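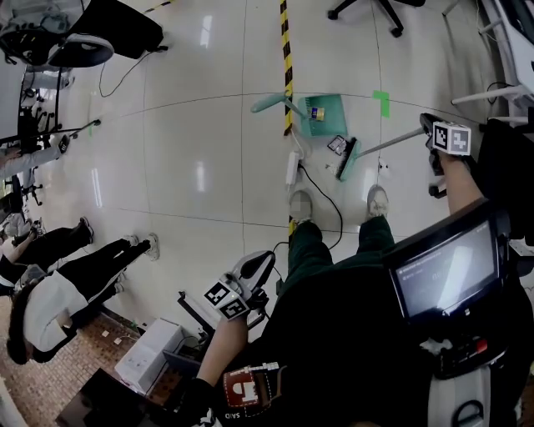
Vendaveck Home Contents Cover — Renters

Product code: VHC-R

Vendaveck is a contents policy for people who rent a house, an apartment or a single room. It is sold through Moncrieff and can be started at any time of the month.

What is covered

Furniture, clothing, kitchen equipment and electronics are covered against fire, theft and water damage. Items lent to you by an employer are covered up to the single item limit shown on your schedule.

Cost

Plans start at $17 a month. The standard deductible is $80 per claim. Paying for the full year in advance removes the monthly billing fee.
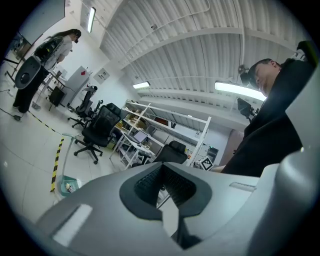 Man with short dark hair, looking down

Accidental damage option

This can be added when you buy or at renewal. It covers drops, spills and breakage at home — wear and scratches are not included. Phones need to be listed by model.

Making a claim

Call the Skundano claims line between 9 a.m. and 4 p.m., or use the online form. Have your policy number and receipts ready.

Changes and cancellation

Send address changes in writing to the Vurasbridge office, attention Abdelilah Abdelaziz. Policies renewed in June use the new form.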